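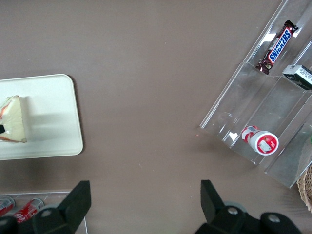
**Subject:** Kitchen display freezes on split orders (counter tickets only)
**Status:** Open, then closed, then open again, now closed (sorry)

Hi Koltier support! Me again, from the café. I'm putting everything in one place this time because last time I sent you four separate messages and I could tell it was driving somebody crazy.

So the setup: we run your ordering app on two tablets at the counter and one screen in the back. The receipt printer is a Drarkitz, the older one with the blue feed button. Router is in the office behind the coffee sacks. Everything worked great until the October update, and I really do mean great, I told the bakery down the street to get it!

**What happens**

Somebody orders a slice of cake and a drink, and they want to pay separately. I hit Split, take the first payment, receipt prints, lovely. Then I take the second payment and the back screen just sits there with the order half gray. It doesn't clear and it doesn't take new tickets. The counter tablet thinks everything is fine and keeps right on sending. By the time we notice, there's a line of people waiting for sandwiches that the kitchen has never heard of.

Regular orders go through okay. Phone orders too. It's only split ones, and only when they start at the counter.

**What I tried first**

- Restarted the back screen. Works again until the next split order.
- Restarted both tablets. Same thing.
- Unplugged the router, counted to 100 (your help page says 30 seconds, I was being thorough), plugged it back in. Same thing, plus now the music speaker won't connect, but I guess that one's my problem.
- Logged out and back in on everything. I'd forgotten the password for the back screen, so that took up most of my lunch.
- Deleted the Split button from the counter layout and added it again. It came back in a different color, otherwise no change.

**After your first reply**

You asked me to clear the saved tickets, so I did that at 3:40 in the afternoon when it was quiet. There were 750 of them in there! I had no clue it was keeping those. The screen got a lot faster and I ran two test splits that both cleared, so I wrote back and told you to close the ticket.

Well. The next morning it froze again before ten. Same half-gray order, a carrot cake and a latte, and I had to walk back and forth shouting tickets through the door like it was my first summer job.

**After your second reply**

You wanted to know if anything in the menu had changed near the time of the update, and I said no. I take that back. We'd started buying our cakes from Ateş, and I added them all as new items with "by the slice" as a size. The old cakes were just plain items with a price. I didn't think of that as a menu change – in my head it was just cake.

So I went and tested it properly, after closing:

1. Split order, coffee and bagel: clears.
2. Split order, coffee and old brownie item: clears.
3. Split order, coffee and new cake by the slice: freezes.
4. Same cake, not split: clears.
5. Split order, two new cakes, no drink: freezes, and this time it took the printer with it.

I did number 3 again with a different cake just to be sure. Freezes every time.

**What fixed it (for now)**

I made the slices their own items with no sizes at all, so "Carrot cake slice" instead of "Carrot cake" and then "slice." Took me 10 minutes. We've been through a whole breakfast and lunch since then, with plenty of splits, and the back screen hasn't frozen once. The printer needed to be turned off and on with the feed button held down, and it's fine now too.

So go ahead and close this, but could you pass it on to whoever does the updates? I'd like to have sizes back. We're adding whole cakes for pickup soon and it'd be a pain to have everything in the menu 2 times over.

Also, the Javach card reader has started beeping twice after each tap. It still takes the payment. I'll open a new ticket for that one, I promise, I won't tack it on here.

Thanks so much for sticking with me on this!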